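Support > Surgical Arms > Teko Bench System > Tickets

Grip force drops on right instrument during knot pulling
Opened in July by the Plostia bench lab. Last edited 4:40 pm
Filed under: Instruments & Wrists, Intermittent Faults

Status: Open, waiting for parts

I write this ticket on behalf of the Plostia bench lab. We run the two-arm Teko system with Bitar control software, and we use it for interrupted stitches on tissue pads. The fault is on the right arm. When the thread is pulled to close a knot, the commanded grip force stays constant, but the measured force falls for a short moment and then comes back. The software gives the warning "grip deviation, arm R" and continues. In my opinion it should not continue.

First occurrence was in the morning, at the second throw of a knot. The log shows the drop lasting 300 milliseconds. The left arm gave no warning in the same period. I checked the recording against the force log and the warning comes at the moment when both arms pull on the same strand.
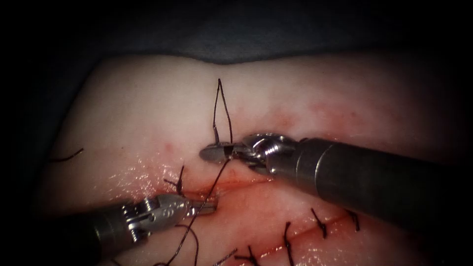
Fig. 1. Both arms on one strand, with finished stitches to the lower right.

Steps done so far:

1. Power cycle of both arms and new homing. No change.
2. Swapped the instrument for another one of the same type. The warning came back after 11 stitches.
3. Lowered the pulling speed to 75 percent. The warning is more rare but not gone.
4. Cleaned the sterile adapter on the right arm and seated it again. I thought this solved it, but after lunch the warning was back.

Because step 2 did not help, I don't think the jaws are the cause. I suspect the drive disc in the adapter, or the cable tension on the motor side. I would be glad if somebody can confirm how much play is permitted in the disc. The manual that we have gives a value only for the older adapter.

One more observation, I don't know if it is important. The warning never came while an arm was only resting a tip at the wound edge. It needs load on the thread.

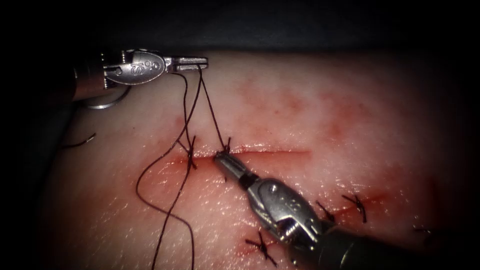
Fig. 2. Thread held by the upper left jaws; the other tip rests at the edge of the cut.

Update, 1:15 pm. I made the open and close test away from the thread, 40 cycles, with the jaws going fully open each time. All cycles passed. The opening angle is repeatable and the motor current looks normal to me. So the unloaded test does not find this fault, and I would ask you to not close the ticket on the basis of that test. It was the reason our previous ticket was closed.

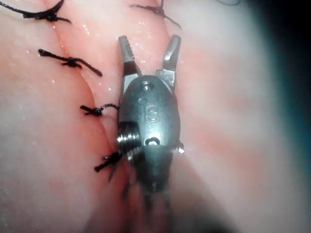 Nondudwood support: Thanks for the detailed log. We agree the open and close test won't catch this one, as it never loads the drive disc. Please leave the software on the current version for now and don't change the grip threshold, even if the warning becomes a nuisance. Can you export the raw motor current for arm R, covering one warning and the minute before it? For the newer adapter we will need to check the permitted play with the hardware team. Until then, please treat the arm as not fit for any work where a dropped needle would matter.

Reply from the lab, 2:50 pm. Understood, the threshold stays as it is. The export is attached to this ticket as a zip file. There are two warnings in it, the second one is the clearer.

I have also a safety remark. With the thread, a short loss of grip means only a bad knot and we can cut it and start again. With the needle it is more serious. If the jaws let go in the middle of a bite, the needle can turn, and the operator will still see "grip OK" on the display until the warning arrives.
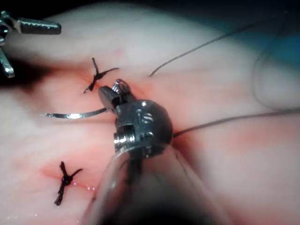 For this reason we stopped the needle passes on arm R and put a tag on the arm. I would like to request that a grip deviation under load stops the motion on both arms, or at least sounds an alarm. At present it is one yellow line in the log window, and a person who is looking at the stitch will not read it.

Requested from your side:
— permitted play for the new adapter
— one replacement adapter for arm R, shipped to our usual lab address
— an answer on whether the warning can be changed to a stop

I will repeat the knot test with the new adapter when it arrives, at full speed and with the same thread, and write the result in this ticket.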